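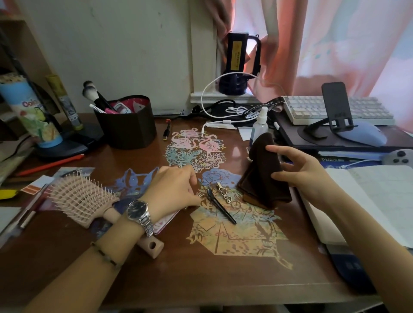
Lurnton Word List is a plain text list of dialect words collected in and near Lurnton, with meanings and a note of where each was heard. It is kept by Estela Figueroa.

## Files

- `words.csv` – one row per word
- `sources.csv` – the notebooks and letters the words came from
- `sounds.md` – notes on how words are said, unfinished

## Columns in words.csv

| Column | Contents |
|---|---|
| `word` | spelling as first written down |
| `other` | other spellings, split by a semicolon |
| `meaning` | short meaning in everyday English |
| `place` | Lurnton, Staridau or Clarnden |
| `source` | code matching `sources.csv` |

The list has 2000 rows. Of these, 47 have no meaning yet and are marked `?`. Please don't fill them in by guesswork.

## Words for household things

Words to do with washing, sewing and hair are tagged `home`. There are 60 of them, mostly from the Szabó notebooks. *Teasel* (a knot of hair left in a brush) and *clagtail* (hair that won't comb out) are both Clarnden words.

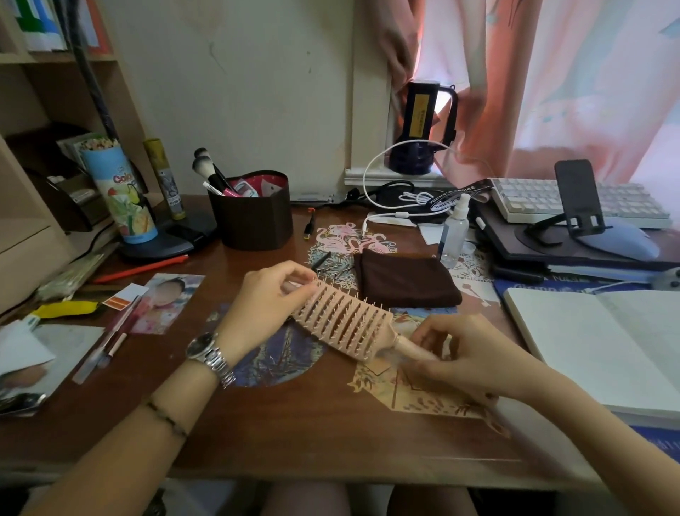

*Pulling at hair caught in a vented brush.*

## Known problems

- Staridau spellings changed between notebooks and have not been made to match.
- Seven rows point to a letter that has since been lost.
- Accents in `sources.csv` break if the file is not opened as UTF-8.

## Changes

The next update is planned for December. Corrections can be sent as an issue, with the row's `word` and `source` copied in full.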